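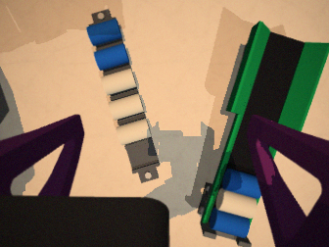

A rack and a feed chute holding blue and cream cylinders, with the fingers of a gripper, in a computer simulation.

Chore automation is the use of general-purpose robot arms for small handling jobs in homes and on shop floors, such as clearing a table, sorting parts, filling a rack or loading a feeder. It is usually treated apart from conventional factory automation, in which a machine is built for a single product and the parts arrive in a known position.

Background

Conventional machines have loaded bottles, cans and turned parts for decades. They depend on fixed guides and a steady supply, and a change of product normally means new tooling. Chores lack both conditions. The objects vary, they are put down at odd angles, and the job may be done only a few times a day, so special tooling is seldom worth its cost. Research has therefore centred on ordinary arms with simple two-fingered grippers, controlled by software that has been trained on recorded or simulated attempts.

Racks and chutes

Transfer between a rack and a chute is a common bench task. Cylinders lie crosswise in a holder and have to be picked out singly, turned to suit the slope of the chute and released so that they come to rest against the lower end or against the cylinder before. The gaps between neighbours are narrow, and the fingers must enter them without pushing the next part out of place. A cylinder let go at a slight angle can jam between the side walls.
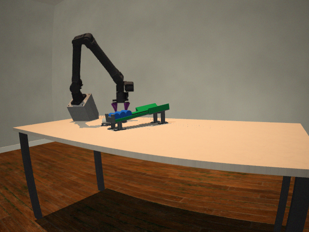 Release height is a frequent source of error. If the gripper opens too far above the channel the part bounces, and if it opens too low the fingertips strike the side rail. Most control programs approach from directly overhead, which keeps the wrist clear of the walls but limits the view of any camera mounted on it.

The Lundgren bench test, used by several small laboratories, scores this task on completed transfers without human help. In a trial published in August under the project name Gremudik, a single arm attempted 2221 transfers in simulation and 388 on a physical bench. Results on the physical bench were poorer, and most of the failures were put down to friction and to small errors in the position of the chute.

Use of simulation

Simulated trials are cheap and can be run without supervision. Parts may be recoloured, moved or tilted between runs, and a collision costs nothing. The chief weakness is contact. Rolling, slipping and wedging are difficult to model, and a program may come to rely on behaviour that real parts do not show. 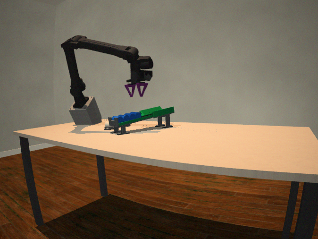 Recovery is a separate problem. A person who drops a part picks it up and carries on, while many programs repeat the original motion on an empty space. The Flidia software library deals with this by checking the state of the rack after each release and choosing the next action afresh, at the price of a slower cycle.

Present state

On the shop floor, arms of this kind are in limited use where batches are short and a person is at hand to clear stoppages. Household use is less advanced. Rara, a table-clearing system, was tested in two homes and handled rigid cups and tubs adequately, but it was not reliable with cloth, cutlery or wet surfaces. Speed remains well below that of a person in both settings.

See also

Bin picking
Machine tending
Parts feeder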